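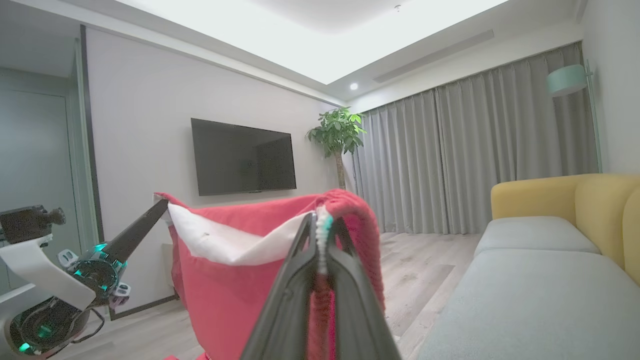 Two grippers, one red blanket, and the band of white lining folded over along the top.

Why I want robots taught by people who hate folding

I fold blankets badly. I always have. I get two corners together, lose one, find what I think is the other and end up holding a diagonal. So it's a bit rich that I've spent a good part of the past year with strong opinions about how blanket folding should be taught to a machine, but I do have them, and my editor has stopped asking me to keep them to myself.

The argument I keep getting into goes like this. You want a robot to do a household chore, and you want it to learn by being shown. Somebody takes the controls (a pair of handles, usually, or a smaller copy of the arms that the big arms follow) and does the chore through the robot, over and over, while everything gets recorded. Then the software learns from the recordings. Who should be on the handles? Most people I talk to say the best folder you can find, obviously. Hire someone from a hotel. Get clean, fast, identical runs and plenty of them.

I used to think so too. I've changed my mind, and it was trying it myself that did it.

Last June I spent an afternoon at Plilanari, which is a small outfit that trains two-armed robots for home chores, and they let me have a go. They gave me thirty minutes of practice and then a blanket. My first thought was that it would be like a video game. It isn't! A video game wants you to succeed. These handles just do what your hands do, and my hands, it seems, are a mess. I reach before I look. I pull a corner toward me to see if it's really a corner. I let go too early. At home none of this matters, my fingers tidy up after me without my noticing. Through the robot I had two fingers per side and no sense of touch, and every lazy habit I own turned up on the screen.

What got me was the not feeling anything. With a real blanket in your real hands, you know how much of it you've got. You know whether you're pinching one layer or two. You can tell the thick edge from the middle with your eyes closed. Take that away and you have to find it all out by looking, so you start doing odd things on purpose: lifting the edge to see which side faces out, holding the cloth up and spreading the arms until the sag comes out of it, stopping for a second before you commit. I dropped that blanket so many times. I said a few words that I hope weren't recorded.

And then the person running the session looked over my runs and told me the drops were worth keeping. Every one where I'd picked the thing back up and carried on, anyway. The ones where I gave up and sulked they threw out, fair enough.

I've been chewing on that ever since. When an expert folds a blanket, the blanket never gets into trouble. It goes from heap to rectangle along the same nice path each time. So the robot that learns from the expert knows one path, very well, and the first time a corner slides out of its grip it's standing in a place it has never been. It has no idea what a person does there. The clumsy teacher goes there constantly. I live there!

Now, I've put this to people who do it for a living, and they don't all agree with me, and the ones who don't have a decent point. A beginner is inconsistent. I grabbed the short side on one run and the long side on the next, for no reason I could give you. If you feed a machine a pile of that, it may well learn something halfway between two good ideas, and halfway between two good ideas is often a bad one. A trainer who worked on a towel project called Caruso told me they had to drop a whole batch of runs because the operators couldn't settle on which hand went first, and the robot they trained on it would start with one arm, stop, start with the other, and hover there like me in front of an open fridge.

So I don't want pure chaos. I'd like the operators to agree on a plan and then be allowed to be bad at carrying it out. That seems like a reasonable thing to ask for. Pick the order of the folds, write it on the wall, and after that let people fumble.

I'd go further, though, and this is where I lose even my friends. I think the blanket itself should be awkward. A blanket that's the same on both sides is a nice easy thing to start with, but homes aren't full of those. They're full of blankets with a knit face and a lining that slides around against it, and ones with a fringe that catches on things, and one that shrank on one side in the dryer so there isn't a true rectangle in it anymore. (That one's mine. It was a wedding present. I'm not throwing it out.) When the two layers don't want to move together, you have to decide how deep to pinch, and if you only take hold of the front you'll end up with a neatly folded cover and the lining hanging out underneath like a shirttail. A person learns that after one or two goes. The robot learns it only if somebody shows it, and somebody shows it only if that blanket was in the pile.

Same goes for the room. I have a soft spot for training that happens in an ordinary living room, with a sofa and a lamp and a TV on the wall, over the kind done at a bare bench under flat light. I know the bench gives you cleaner data. I know it's quicker to reset. But I've never folded a blanket at a bench in my life. I fold it standing up on whatever piece of floor is free, with the bottom of it dragging, and I back into the furniture. Plants get brushed. If the machine is going to work in that room, I'd want its teacher to have had to think about the sofa at least once.

There's another way to do the showing, and I should be fair to it, as I've been going on about handles. You can take hold of the arms themselves and walk them through the job. Push here, lift here, squeeze now. I tried this on a smaller setup, the Iltby arm that a community workshop near me has, and for some jobs it's lovely. You feel the weight. You feel it when the thing bumps the table. For wiping, or for opening a drawer, I'd take it over the handles any day. For a blanket it drove me nuts. You need both your hands to move one arm well, and there are two arms, and your own body is standing exactly where the cloth wants to go. I got one corner up and then just stood there hugging the machine.

So for big floppy things it's the handles, I think, at least for now, and the handles mean you give up touch, and giving up touch means you had better have a lot of runs. How many? I keep hearing 1000 thrown around as if it were a law of nature. I don't trust it. A thousand of what? A thousand tidy folds of the same red blanket in the same spot is a smaller pile than it sounds. I'd sooner have a couple hundred from 14 different people, with different blankets, and at least a few of those people in a bad mood.

The money is the part that bothers me most, and I've left it until late because it's less fun to write about. The pay for this work often goes by the finished run. Firms do it differently, but that's the deal I've heard of most, and it was the deal at Testisport, where a neighbor of mine spent a season teaching a machine to sort and fold team jerseys. By the finished run! So of course she got fast. Of course she stopped fishing for a dropped sleeve, hit the reset button and began again, when the fishing was the single most useful thing she could have shown it. She told me she felt a bit guilty about it and then remembered what rent costs. I don't blame her one bit. If you pay for tidy, you get tidy, and then the robot falls to pieces in somebody's den when a sleeve slips.

Pay by the hour. Please. Pay people for the time they spend at the handles and tell them that a rescue counts as work. It will look worse on a spreadsheet, and whoever owns the spreadsheet will complain, and they can come try folding a lined blanket with four metal fingers and see how they like it.

A reader wrote in after my last piece on this to ask whether it's all a bit silly, teaching a very expensive machine to do a chore most of us can do while watching TV. Maybe! I go back and forth. I do know my mother can't lift her arms over her shoulders these days, and that she has slept under the same heavy quilt for as long as I can remember, and that shaking it out in the morning is the one job she really minds asking for help with. I'd like something in her house that could take the far corners while she tells it what to do. It'd have to cope with her quilt, which is lumpy, and with her, and she changes her mind halfway through.

I've asked Plilanari if I can come back for another session. I want to bring the shrunken blanket with me. They said yes, and they also asked, very politely, if I could practice a little at home first.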